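Foam letters, blue bowl — the playroom table, page 4

Posted October 30, 2024 by Annunziata Rizzi

Quick page this time. I promised the gallery would be finished in August and it wasnt, so the captions are short and some of them are just what I scribbled on the box lids. If you're new, the playroom is the back room at Tollero, the family drop-in on Kirkis Street. Mornings mostly, under-fives mostly, shoes off please. Tea is in the hallway now, moved after the spill.

This page is all about the alphabet table. Pages 1 to 3 were the train corner, the dressing-up rail and the soup day. Page 5 will be the garden if I ever get the pictures off the old phone.

The table gets more use than anything else we own, train set included. It cost us 40 dollars from the school clear-out and the legs have been tightened so many times I keep the hex key on a string. Right height for a three-year-old standing up. Wrong height for every adult back in the building.

Foam letters are the favorite and have been for as long as I've been doing the mornings. Soft, quiet when dropped, no corners. They go in the wash bag on the cool cycle and come out fine, just dry them flat. Don't put them on the radiator — we lost most of the vowels that way one winter, they curled up like chips.

How we do it: a few letters in a bowl, never the whole tub. Tip out the whole tub and you get a pile, then a fight, then letters under the bookcase until spring. With a few in the bottom of a bowl they reach in, pick one, look at it, turn it over. Some of them name it. Some of them put it on their head. Both fine.

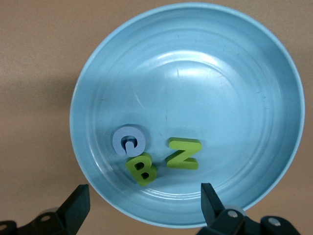

Bowls get swapped when they're needed for snack, so don't be surprised if your little one's favorite has apple slices in it. Wipe it, dry it, give it back. The scuffed ones are for letters and paint pots, the newer ones stay in the kitchen. Please stick to this, I know it looks fussy.

A few notes on letters, from the lids:

C — good first letter. Easy to grab, easy to say, and you can hang it on a finger. Plenty of kids call it the moon. One calls it the ear and will not be moved.

B — two holes, so two fingers, so everyone wants it. Also gets called eight. I say "nearly" and move on.

Z — the one they ask for by name, no idea why. Turn it on its side and it's an N, which caused a real arguement between two four-year-olds, and then between two dads.

O — gone. See radiator.

Q — chewed. Retired. Please stop bringing it back out of the bin, it is not a bracelet.

Games that work at this table:

Find mine. Put in the first letters of whoever is sitting there, plus one or two strays. Shake the bowl, let them look. Shy ones like this better than being asked out loud.

Feely bowl. Tea towel over the top, hand underneath, guess. Curvy or pointy is enough for the little ones, you don't need the name of the letter.

Stack them. Lay them flat, one on the next, see how high. Record is 13 and I was there for it. Fell over at snack time when somebody sneezed.

Color sort. Fine for about as long as it takes to boil a kettle. Then it's a shop.

Post office. Needs the slot box from the cupboard. Lid is cracked, go easy.

Tidying up, since I get asked every week — letters back in the clear tub, tub on the second shelf, bowl upside down on the table so I know it's been wiped. The tub is meant to hold 62. It does not hold 62 any more and I've stopped counting, but if you find one in a coat pocket or down the side of a stroller, there's a jar by the front door. Nothing said.

We're after more, too. The set we have is an old Tokstead one and they don't sell that size now. The Rimkutė ones are nice and thick but dearer, and somebody needs to tell me whether the colors run before I buy. If you've got either at home and the kids have outgrown them, odd letters are fine, missing letters are fine. Chewed are not fine. Numbers too please, we only have sevens.

Lowercase would be lovely. The older ones are starting to ask where the small ones are, and I've been cutting them out of card, which lasts a morning at best. My g looks like a snail.

Anyone who can do a second morning at the alphabet table, put your name on the sheet in the hallway. You don't need to do anything clever. Sit down, hand over the bowl, look interested when someone shows you a Z.

Garden page next — send me yours if you took any, small files please, the site sulks at anything big.

A.R.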